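倉庫実習 第7回 ケーブルの巻き方と箱まわりの片づけ
配布:2018年9月20日

前回の棚卸しの続きです。前回は伝票を491枚もめくってもらって、みなさん目がしょぼしょぼだったと思うので、今日は手を動かしましょう!

まずケーブルです。私はCollero社の倉庫で働き始めた頃、肘にぐるぐる巻きつけるやり方をしていて、先輩にずいぶん叱られました。あれは線にねじれがたまるんですよね。細い線は、片方の手のひらを上に向けて輪を受け、もう片方の手でつまんで送ります。引っぱるより、置いていく感じです。

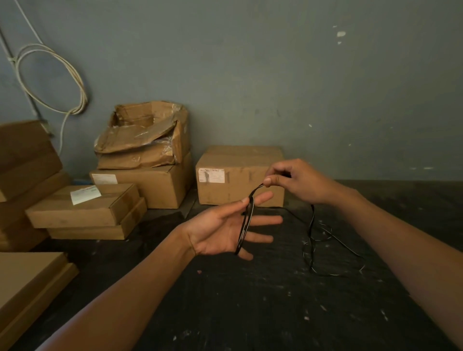 図1 指に輪をかけ、反対の手で線を送る。残りは床の上

床に残ったほうがからまっていても、端から無理に引かないこと。輪をひとつずつゆるめてください。それから、端がほつれている線はそのまま棚に戻さず、赤い札をつけて私の机へ。1月の実習で98本まとめて点検したときは、この札のおかげでだいぶ助かりました。

輪の大きさは手のひらに収まるくらいで十分です(大きく巻くと箱の中でまた広がります)。最後の20センチほどを残して胴に二回まわし、端を輪に通しておしまい。きつく締めすぎないでくださいね。
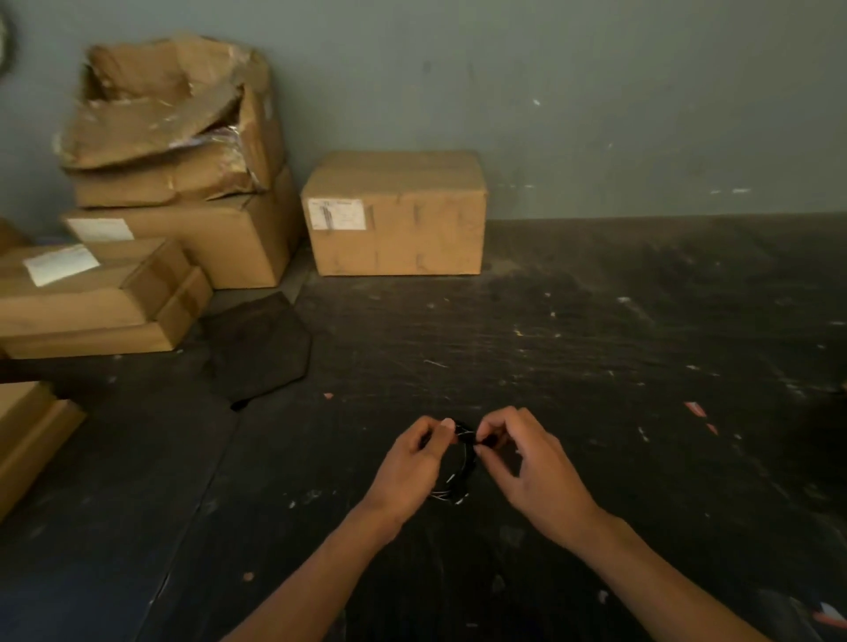 さて、箱のほうです。段ボールを積むときは、つぶれた箱や破れた箱を下にしないのが基本です。ふたや側面が裂けている箱は中身を別の箱に移して、緩衝材も一緒に出してしまいましょう。ラベルは手前に向けます。上の面に貼ってある箱は、上に物をのせると読めなくなるので要注意。私はこれで一度、Panow行きの荷物を半日さがしました(つらかった……)。

壁ぎわに置くときは、ほこりを掃いてから。うちの床は色が濃くて、白いくずがよく目立ちます。

宿題:自宅にあるケーブルを一本、今日のやり方で巻いて持ってきてください。長さは問いません。イヤホンのコードでもかまいませんよ。次回はRunditz式の棚札の書き方をやります。油性ペンを忘れずに!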